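Let the Whole Album Play

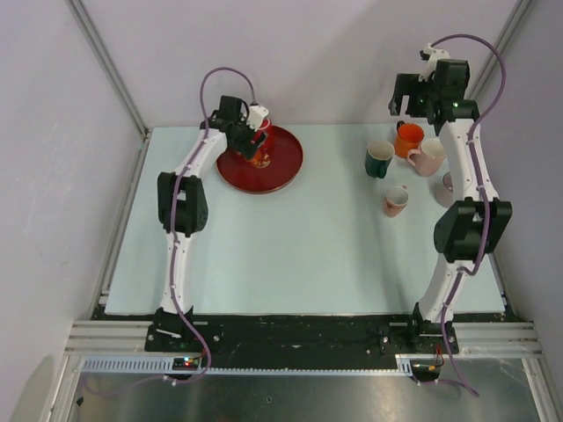 Two robot arms mounted at the near edge of a pale tabletop.

I want to make a case for the album, played front to back, in the order the band picked. I know how people listen now. I do it too! I have a playlist with 189 songs on it that I've been feeding for years, and I could hum you the first few seconds of every single one. Ask me about the last minute of any of them and I'd have to guess.

What changed my habits was a record called Mascombe, by a singer named Jasmina Ristić. My friend Jana Haberkorn sent me track four and I loved it, played it to death, and moved on. Then one Thursday I was stuck on a slow bus with my phone almost out of data and the full album already downloaded, so I started at track one. Track four is a completely different song when you get to it that way. There's this long, murky organ piece right before it (I would have skipped it in ten seconds, easily) and when the drums finally come in you feel like somebody opened a window. I missed my stop.

Joanne Heywood, who has worked the counter at Cimell Records since before I could drive, thinks I'm being romantic. Plenty of albums are two good songs and a pile of filler, she says, and she spent a lot of her allowance finding that out. Fair enough. I've sat through some real duds this year. But I've also come around on songs I disliked at first, and a shuffle button never gave me that chance - I'd hit skip and the song was gone from my life.

I still use the playlist for dishes and for running. In the evening, though, I pick one record and let it go, all 9 tracks or all 20, phone in the other room. Last night it was Vesna Vlachou's first one, which has a terrible opening song and a second side I could live in. Try that one if you don't know where to start, and please don't skip the opener.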